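Pliver 중고 물품 문의글 데이터 카드

버전 안내
이 문서는 Pliver 말뭉치의 두 번째 공개판에 대한 설명입니다. 첫 번째 판을 사용하신 분은 "바뀐 점" 부분을 먼저 읽어 주시기 바랍니다. 저는 한국어가 모국어가 아니므로 표현이 어색한 곳이 있을 수 있습니다. 뜻이 분명하지 않은 문장은 저장소의 이슈로 알려 주시면 고치겠습니다.

무엇이 들어 있습니까
Pliver는 중고 물품을 사고파는 게시판 Bisinport에서 구매자가 판매자에게 쓴 문의글을 모은 것입니다. 모두 233개의 대화가 있고, 한 대화는 첫 문의와 그 뒤의 답글로 이루어집니다. 언어는 한국어입니다. 영어 단어가 섞인 글도 그대로 두었습니다.

저의 관심은 높임말이었습니다. 처음 만난 사람에게 값을 깎아 달라고 부탁할 때 사람들은 어떤 어미를 고르는지, 그리고 거절을 받은 다음에 그 어미가 달라지는지를 알고 싶었습니다. 교과서에서 배운 "-아/어 주시겠습니까"는 이 자료에서 매우 드물게 나옵니다. "혹시"로 시작하고 "-ㄹ까요"로 끝나는 문장이 훨씬 많습니다.

파일 구성
dialogs.tsv: 대화 본문. 한 줄에 글 하나.
labels.tsv: 높임 등급과 요청의 종류.
items.tsv: 물품의 분류. 분류는 19가지입니다.
split.txt: 학습용과 시험용의 구분. 시험용은 대화 30개입니다.

모든 파일은 UTF-8이며 줄바꿈은 LF입니다. 본문 안의 줄바꿈은 공백 한 칸으로 바꾸었습니다. 이모티콘은 지우지 않았습니다. "ㅠㅠ"와 "ㅎㅎ"는 말투를 판단하는 데에 필요하다고 생각했습니다.

표시 방법
높임 등급은 문장마다 하나를 붙였습니다. 한 문장 안에서 등급이 섞이면 마지막 어미를 따릅니다. "네고 가능?"처럼 어미가 없는 문장은 "없음"으로 표시했습니다. 이 경우가 거의 60개 있습니다. 표시는 Hirvonen이라는 도구로 했고, 설정 파일은 tools 폴더에 있습니다.

개인 정보
전화번호, 계좌번호, 동과 호수는 모두 같은 길이의 별표로 바꾸었습니다. 사용자 이름은 buyer와 seller로 통일했습니다. 그래도 남은 것을 발견하시면 내용을 공개로 쓰지 마시고 메일로 보내 주십시오.

바뀐 점
중복된 대화를 지웠습니다.
"배송"과 "직거래"를 서로 다른 요청으로 나누었습니다.
"나눔" 글은 값이 없으므로 따로 분류했습니다.
띄어쓰기는 원문 그대로 되돌렸습니다. 첫 번째 판에서는 Fendora로 자동 교정을 했는데, 줄임말이 많이 망가졌습니다.

물품 사진에 대하여
원래 게시글의 사진은 배포하지 않습니다. 본문에서 "사진에 있는 상자"라고 쓴 문장은 사진 없이 읽어야 합니다.
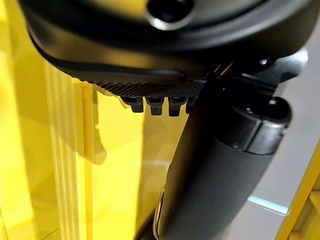 검은색 둥근 덮개와 그 아래쪽의 잔무늬 부분
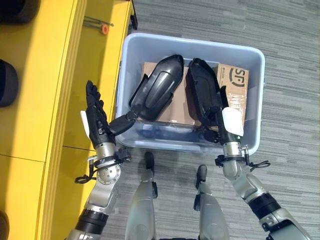
플라스틱 보관함 안의 골판지 상자와 검은색 부품 두 개

"이거", "그거", "저 부분"처럼 가리키는 말은 무엇을 가리키는지 표시하지 않았습니다. 이런 말의 해석이 필요한 연구에는 이 자료가 알맞지 않습니다.

알려진 문제
판매자의 글은 구매자의 글보다 짧고, 등급이 "없음"인 경우도 더 많습니다. 두 쪽을 비교할 때에는 글의 길이를 함께 보시기를 권합니다. 또 items.tsv에서 "생활용품"과 "주방용품"의 경계가 분명하지 않습니다. 냄비 받침은 두 분류에 모두 있습니다. 다음 판에서 하나로 합칠지 아직 정하지 못했습니다.

사용 조건
연구와 교육에 자유롭게 쓰실 수 있습니다. 대화를 다시 게시판에 올리는 것은 허락하지 않습니다. 인용하실 때에는 자료 이름과 판 번호를 함께 적어 주십시오.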